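Vamholm hand grippers, the two-hand kit: review after a month of laundry

Posted May 9, 2022 by Cuiping Li

Quick one, I have a deadline. We do household task recording for Janisik, mostly folding, mostly bedrooms. Were on the Gwilliam pair before. Switched to the Vamholm kit in the spring because the old jaws kept skating off anything smooth. Paid 2,000 for the pair, cables and a case included. Case is junk, zipper went first week.

Fit and grip

Handles are good. Small hands here and I can close them fully, which I couldn't on the Gwilliams. Grip angle is a bit steep, wrist knows about it after 25 minutes. The blue pads are the real upgrade. Towels, fleece, knits, all fine. Thin pillowcases less fine, you have to pinch twice. Opening is wide enough for a folded towel if you come at it from the fold.
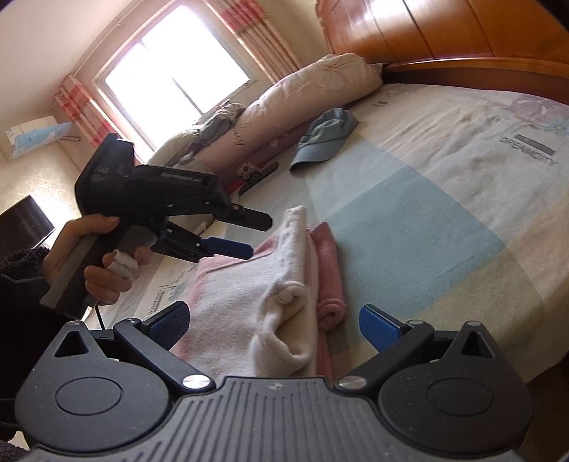 Cables and setup

Cable comes out the bottom of the handle. Wish it didnt. On a bed it drags over everything you just straightened, so I tape mine up the forearm. Longer sleeve, less tape. Setup is quick, pair both sides, open and close three times, go. Left one lost its zero twice in September-style heat upstairs, restart fixed it both times.

Actual work

Best on thick stuff. A blanket corner is easy, come in low, close, lift, walk it over. Layers are harder. Soft knit on top of fleece and the pads want to take both, so go in shallow and close slow. Took me a couple days to stop grabbing too deep.

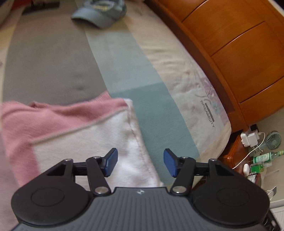

Same goes for stacked towels, by the way. Shallow bite, then lift. Our best day was 42 good takes, on the old pair we never got near that. Battery I can't judge, ours run wired.

Service

Bought through Prendent. Shipping fine. Manual is thin and half of it is saftey warnings. Spare pads are sold only as a full set, annoying when just one side wears. Warranty is 90 days, short for the price. Emailed them about the zipper, got a new case, same zipper.

Verdict

Would buy again for cloth. For dishes or anything hard I'd borrow a set first. Four out of five, one off for the cable.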